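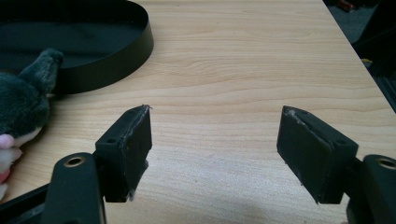
Killian Huet told me, when I first played him the two discs back to back, that he liked the older one better and that it was the newer one that looked wrong, as if somebody had sprinkled sand on it. I'd spent most of a winter getting ready to argue the other side (the newer one is, by any measure I know how to make, closer to the print) and I had to go for a walk after that. But it's a good place to start this section, because what Killian heard himself say is what a lot of my viewers ended up saying, in one form or another, and I don't think they were being careless.

4.2 What viewers meant by "grain"

A quick word on the material first. The film I used is the Ostdale western, a short silent picture that survives in one 35 mm print with a good deal of wear in the last reel. It has come out on disc twice. The Purton disc is the early one, and it was cleaned up pretty hard: scratches painted out, flicker evened, and a lot of the fine texture smoothed away along with them. The Eltel disc was made from a fresh scan years later, and the people who worked on it left the grain alone almost everywhere. Both are in black and white with the same intertitles, and I swapped the piano score on each for silence so that nobody would be voting for a tune.

I had 19 viewers, all of whom buy silent films on disc at least now and then, and I showed each of them 4 short passages in both versions. They could ask to see a passage again as often as they liked. Then we talked, for as long as they felt like talking, and that's where nearly everything interesting in this paper came from. The rating sheets (see the appendix) are fine, but they're thin.

The first thing I noticed going through my notes was that "grain" was doing a lot of different jobs. For some viewers it meant the actual texture of the emulsion, the small restless stuff that changes with every frame. Others used it for scratches and dust. A couple of people used it for anything that reminded them the movie was old, including the flicker and, in one case, the actors' makeup. One woman called it grain "like in wood," and that comparison stuck with me for weeks, mostly for how it goes wrong. Grain on a tabletop stays put and runs in lines (Figure 1), so you can look at it once and be done. Film grain has no direction and it's never the same twice. When a disc does show a texture that sits still while the cowboys ride through it, something has been done to the picture after the scan, and that frozen look is exactly what you get in the darker shots on the Purton disc.

Now, I expected people to spot that. I figured that once a viewer had seen the horses crossing the river on the Eltel disc, they'd go back to Purton and find the water waxy. Several did! But a good many didn't, and when I pointed to it they'd say something polite like "oh, I see what you mean," and then go right on preferring it. Subramaniam's work on repeat viewing suggests this kind of preference softens with time, and I'd love to believe it, but my sessions were too short to say anything on that either way.

Where the two discs really parted company was in the faces. In the passage with the mother at the cabin door, the smoothed version makes her look younger, and viewers noticed it right away, often before I'd said a word. Some were bothered by it and some were charmed. What they shared was that they stopped talking about the disc and started talking about her: was she supposed to be a widow, was she older than the sheriff, had she been crying before the shot began. I hadn't planned for this at all. My sheet had a line for sharpness and a line for contrast and nothing whatsoever for "how old is she," so I ended up writing in the margins and coding those remarks later (the scheme is in 3.4, and it's a bit homemade, I'll admit).

There's also the matter of the screen. I ran the sessions on a projector in a dark room, and grain gets bigger when the picture does. Killian came back in February and asked to watch the cabin passage again, this time on my laptop, and he couldn't tell me which disc was which until the river came up. So I'd be wary of reading the preference for Purton as a preference for smoothness in general. It may be a preference about how much texture a person wants at that size, from that chair, with the lights off.

I did try to sort the viewers by how many silent films they owned, thinking the big collectors would lean toward Eltel. They leaned a little, and with a group this small I wouldn't hang anything on it. A better split came from something I'd asked only to break the ice, which was whether they had ever seen a silent film projected from an actual print. The ones who had were much more at ease with the Eltel disc, and they tended to reach for words like "alive" or "breathing." The ones who hadn't were comparing it with other discs, and next to most other discs it does look rough. I take up that split again in 4.3, where the passages from the worn last reel come in.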